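Gripper drops twisted pair after a few hundred cycles, no fault raised

Page 1 of 1

kestrel_m
Joined: February
Posts: 21

We run a Drilberg two-finger gripper on a Poltis arm, picking up short lengths of blue and white twisted pair and moving them to a tray. It grabs the tails, lifts, moves, lets go. Since last week it loses the cable partway. The controller still reports "part held" and carries on to the next step with nothing in the fingers.

Grip force is set to 12 N. I tried 21 and it stopped dropping, but I don't want to crush the insulation. No error in the log either way. 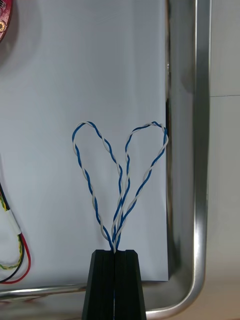
Cable held at the tray, wrist camera.

Has anyone had this?

offcut
Posts: 3,000

How does it decide the part is held? If it's going by finger position, you have very little to work with on wire that thin. Closed on two pairs and closed on nothing will look almost the same to it.

kestrel_m

Finger position, yes. Default window from the Drilberg setup page. I haven't touched it.

offcut

Then there's your false "held". Narrow the window, or get a signal from something else. The dropping is a separate problem.

bench_four

I'd disagree about narrowing it. We did that on our Paiva cell and got false "part missing" stops all day. Twisted pair doesn't sit the same way twice. Depending on how the twist lands between the fingers you get a different gap. Put a check after the lift and leave the window alone.

offcut

False stops are still better than an arm running a full cycle with no part in it.

bench_four

Sure, until the operator gets sick of them and turns the check off. Ours did.

kestrel_m

More detail on the pick. The cable is folded into two loops with the tails toward the gripper. The fingers come in open, one on each side of the tails, then close. 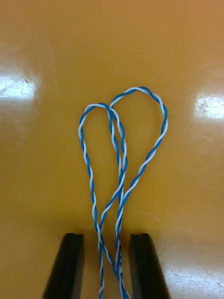 The pick point is fixed at 36 mm from the end stop. It's taught by hand and hasn't been changed. If the tails sit off to one side, one finger gets there first and pushes them over before the other arrives. I think on some cycles it only has hold of one strand.

tin_snip

Look at the finger faces before you change any numbers. Ours wore smooth and did the same thing, fine on the bench, slipping once the arm sped up. Tresgate sells replacement pads. Also slow down the lift.

kestrel_m

Swapped the fingers for the spare set and went back to 12 N. One drop this shift, and it still said "part held". So wear was part of it. I'm adding a camera check after the lift and leaving the window at default for now.

offcut

I'd still narrow the window.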